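Brimura opens its kitchen collection to partner laboratories

Ristisham, 5 Nov 2025 — Brimura is very pleased to announce that Parum, its growing library of recorded kitchen tasks, now holds 2556 demonstrations and is open to its first outside partner, our good friends at Charbonneau. 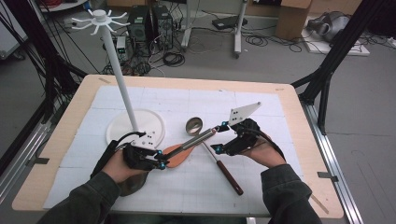
Parum learns from people, who work through each household job with a gripper on either hand while every movement is recorded. Work began in August with 31 tasks, and we have grown rather fond of the utensil stand, whose ring of upturned hooks asks for a good deal of care when a ladle is to be hung up.

A further 300 demonstrations will follow this winter — and we do look forward to sharing them.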